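Skarkix prepaid rate, hotel moved us, now what?
Hotels and Bookings > Refunds, Fees and Other Grief
Started 26 May 2024

Costel Iordache
I booked the Ljungberg in Imbridge through Skarkix back in the winter. Prepaid, no refund, $889 for five nights, harbor side, breakfast in. My wife picked it for the bathtub. Yesterday I got a cheerful email from the hotel saying that due to "an adjustment in availability" we have been moved to their sister property, the Anda, which is out by the bus depot and has, as far as I can tell from its own website, a view of the bus depot.

We go in July. I have written to both of them. Skarkix says the hotel changed it so I should talk to the hotel. The hotel says I booked with Skarkix so I should talk to Skarkix. I could introduce them to each other but I feel they already know.

What I have so far:

1. The original confirmation, which says Ljungberg, harbor side, tub.

2. The email from the hotel, which says neither harbor nor tub and is signed "Your Guest Happiness Desk."
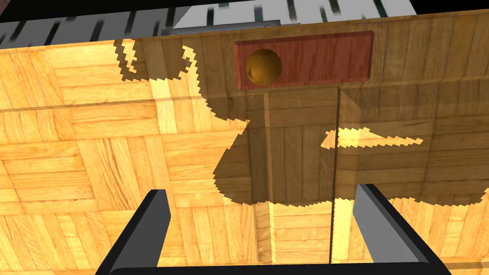 3. A voucher for 2000 Skarkix points, which nobody asked for and which appeared in my account an hour after I complained. They expire before our trip.

What I would like is the room I paid for, or my money. Am I being unreasonable? Has anyone got either of these out of them?

Bernadette Ó Súilleabháin
Not unreasonable. Don't spend the points! Don't even look at them. I had a thing in my account once on a different site and when I used it they told me I had "accepted the resolution." It bought me an airport sandwich.

Also do not click anything in that hotel email. Is there a button that says something like "Confirm my new stay"? Leave it alone until you've decided what you want.

Costel Iordache
There is a button. It is very large and green. I have not touched it.

Velimir Golob
I'm going to be the unpopular one. Read the terms on your rate. Most of these have a line about "equivalent accommodation," and the Anda has the same number of stars as the Ljungberg. You and I know a bus depot is not a harbor, but stars are what they will argue with. I'd take the Anda, ask for money back on the difference, and put it toward a nice dinner by the harbor you were going to look at.

I stayed at the Anda on a work trip. Clean, quiet after the last bus, very good shower. I've paid more for worse.

Bernadette Ó Súilleabháin
What time is the last bus?

Velimir Golob
Late.

Vasiliki Petridis
Sorry Velimir, I don't agree with any of this. He didn't book a number of stars, he booked a hotel. If I order the fish and they bring me a chicken of the same size I am not going to ask for the difference in price.

Costel, check what the Ljungberg is charging for your dates right now. If they are still selling harbor rooms for those nights then "availability" is a story, and you want a screenshot of it with the date showing. I did this with a place two summers ago. Same room, my nights, on sale to anybody with a card for a good deal more than I had paid. I sent them the screenshot with no message at all and the phone rang before lunch.

Then call the hotel directly. Ask for the reservations manager by title, and be so polite that it starts to worry them.
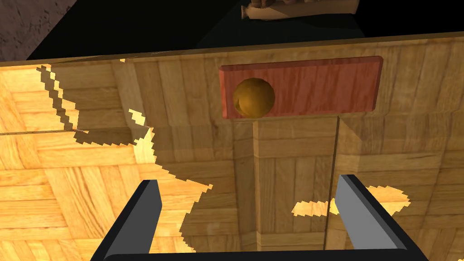 Mirjana Hodžić
Calling is fine but get it in writing afterward, even if it's only your own email saying "thank you for agreeing on the phone to the following." If they don't correct you, that's something to show your card company. I'd also push Skarkix harder than the hotel. They took the money. Whose name is on your card statement?

Costel Iordache
Skarkix on the statement. And Vasiliki, you are a genius and I am furious. The Ljungberg has harbor rooms for every one of our nights. Tub and all! I could book one this minute if I felt like paying for it again. Screenshots taken. My wife took some too, on principle.

Velimir Golob
OK, that changes things a bit. I still say there's a perfectly good shower at the Anda.

Mirjana Hodžić
Then it's simple, or at least it's short. Write one email, to both of them, so neither can say they haven't seen it. Keep it dull. The moment you get funny they'll answer the joke and skip the question. 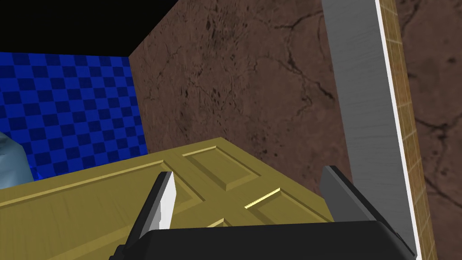

Put the booking reference first, then what you paid for, then what they've offered, then the screenshot. Say you don't accept the change and you want either the original room or a full refund to the card. Give them a date to answer by. Leave out the bus depot. I know it hurts.

If the date goes by, call your card company and ask for a dispute over services not provided as described. The rules vary with the card and the country so ask them what they need before you send a big folder of stuff. And don't cancel anything yourself in the meantime, or you become the person who canceled a nonrefundable booking.

Bernadette Ó Súilleabháin
That last bit should be pinned to the top of this forum.

Velimir Golob
One more from the grumpy corner. If you do win a refund, you'll be shopping for a harbor room at July prices with a July amount of choice. So decide first whether you want the room or the satisfaction. I've had the satisfaction and it doesn't come with a bed.

Vasiliki Petridis
Fair. Ask for the room first and the refund only if they can't do it. Hold something cancelable nearby while you wait, if you can find one.

Costel Iordache
Update for those following along at home. Sent the dull email. It was so dull I nearly didn't finish it. Skarkix replied with an automatic message asking me to rate my experience. The hotel took a little longer and then a real person called, very nice, sounded tired, and said there had been "a system matter" and we were back in the Ljungberg.

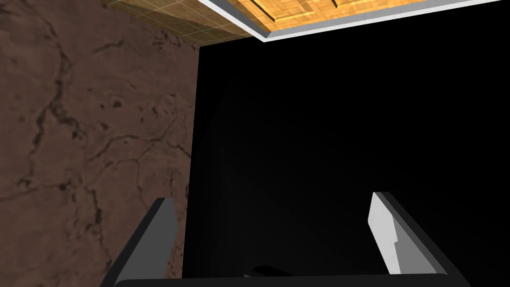

I asked which room and she said 142, harbor side. I asked about the tub. There was some typing. She said there was a tub. I've sent the "thank you for agreeing on the phone" email and she answered it with one word, "Confirmed," which my wife has printed out and intends to carry in her purse.

The points are still sitting there. I haven't looked at them, Bernadette, I only know by feel.

Bernadette Ó Súilleabháin
Good man. Is 142 on the ground floor?

Costel Iordache
Why?

Velimir Golob
The Ljungberg has a hedge.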